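Speaker notes: Why I keep everything in boxes (and why your seed collection should live in one too)
Fanville Garden Society, winter program talk, 45 minutes plus questions

OPENING (5 min, no slides yet)

Hi everybody! Wait for the coffee line to sit down. Pass the jar of beans around while people settle, front row first.

Start with the bean story. Three springs ago I planted a whole row of Bermúdez pole beans from an envelope I was sure was two years old. Four plants came up. The envelope turned out to be from a swap in a different decade, and it had spent most of its life on top of my refrigerator, in the warm. Show of hands: who keeps seeds on top of the refrigerator? (There will be lots. Be nice.)

WHAT A SEED WANTS (10 min)

A seed is alive and breathing, very slowly, and everything we do in storage is about keeping it slow. Cool and dry, and of the two I'd work on dry first. Paper envelopes are great for drying and terrible for storing in a damp basement. Say this part twice, people write it down.

Old rule of thumb: add the temperature in Fahrenheit to the relative humidity and try to stay under 100. My hall closet in December makes it easily. My hall closet in July does not even come close, so in June everything moves to the fridge in sealed jars.

Onions and parsnips: use them next year, don't get sentimental. Beans, peas, tomatoes: several years if you treat them well. Tomatoes have surprised me over and over, I love them for it.

Pause for the question about freezers. Short answer: yes if they are really dry, and let the jar come all the way back to room temperature before you open it.
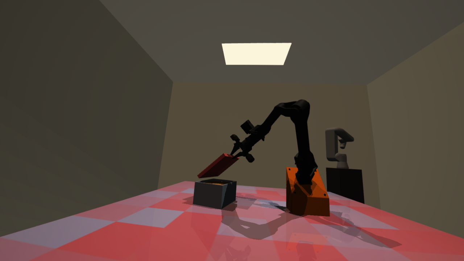
THE BOX ITSELF (10 min)

Okay, my favorite part! I have tried shoeboxes, photo albums, a fishing tackle case and a recipe tin, and I have opinions on all of them. What you want is sturdy, stackable and boring. Look for a separate lid, like the dark red one up there over the gray box, so you can lift it off and set it aside and have both hands for the envelopes. Hinged lids fall on your knuckles. I also like a lid in a different color from the box: mine are green for spring sowing and yellow for fall, and I can read the shelf from the doorway.

Inside, file by sowing date. I filed alphabetically for years and missed the spinach every single time. Put a divider for each month, and when you've sown a packet but have some left, move it to the next date you'd use it. My box holds 120 envelopes standing up, with room for my fingers.

Hold up the Uleo lettuce packet here. Point out the year written on the BACK, in pencil. Ink fades, and marker bleeds through.

TESTING OLD SEED (10 min, demo)

Ten seeds, damp paper towel, zip bag, top of the refrigerator (finally a good use for it). Check after a week. Seven sprouted? Sow a little thicker. Three? Sow the whole packet or let it go.

Pass around the Floto pea towel, started last Monday. Don't let it drip on the projector.

THE SWAP (5 min)

Last year's table took in 1,053 packets, and I still grin thinking about it. Ask for the variety, the year and the town on each one. "Big red tomato, good" is a lovely thing to read but please add a year!

Sign-up sheet is by the door. Coin envelopes are in the bag under my chair, take a handful.

QUESTIONS

If it's quiet, ask who has the oldest seed they ever got to grow. That usually fills the rest of the time.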